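Last updated: 10 June 2018

List: litley-catalogue
Subject: Re: Splitting the parts index before the move to Anasico

On the question raised last week:

> We have 2363 records in the old index and the import sheet for Anasico
> stops at 2000 rows. Is it safe to cut the file in two at row 2000 and
> load both halves, or will the cross-references break? Also, does anyone
> know why the Prestetti entries sort after Z?

Cutting at row 2000 will load without errors, but the cross-references will suffer. Anasico resolves a "see also" field at the moment of import. If the target record is in the second file, the field is stored as plain text and is not looked at again. I tried this on a copy in April and ended up with a large number of dead references, all pointing forwards. References pointing backwards were fine.

The order of work below avoids the problem. It takes longer, mostly at the first step.

1. Separate by record type before anything else.

Parent records (makers, series, sizes) go in one file and item records in the other. On our data that gives 1662 items, with the remainder as parents, so both files are under the limit. Parents never refer to items, only to other parents, so loading them first leaves nothing unresolved.

The type column is unreliable for anything entered before the field was made compulsory. Blank means item in most cases, but not for the Dvořáček series, where the parent records are blank too. Those have to be checked against the cards.

For sorting the doubtful ones I would still do it by hand on a table. A tray with divided slots is quicker than piles, and a card can be moved from one slot to another without disturbing its neighbours.

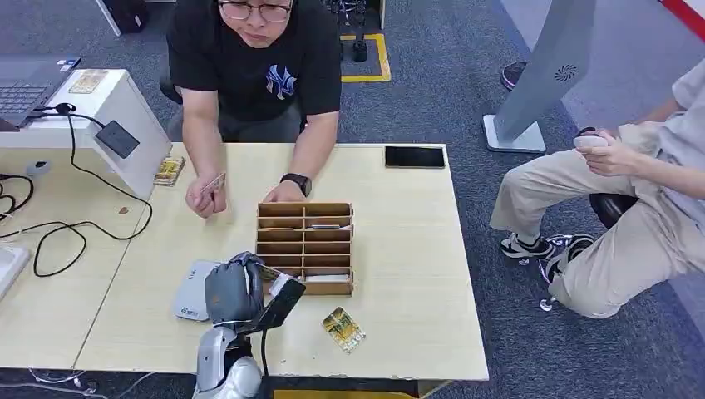
2. Fix the sort keys.

The Prestetti entries sort after Z because the key begins with a non-breaking space. It was carried over from the word processor file in which that list was first typed. Trimming ordinary spaces does not remove it. Replace character 160 with nothing in the key column, then trim, then sort again.

Check Dvořáček at the same time. Some keys have the accented letters and some do not, and Anasico treats them as different headings. I suggest keeping the accents in the display field and leaving them out of the key. Save the file as UTF-8. The default export setting is not UTF-8 and will turn the ř into a question mark.

3. Load parents, then items.

Leave "update existing" switched off for both runs. With it on, a duplicate key overwrites the earlier record silently. With it off, the duplicate is written to the reject log and can be dealt with afterwards.

4. Rebuild the index once, after the second load.

Rebuilding between the two loads does no harm but gains nothing.

One point I have not been able to settle is whether the reject log is kept after the session is closed. On my test copy it was gone the next morning. Save it before logging out.

Litley catalogue list | Contact the list owner | Back to top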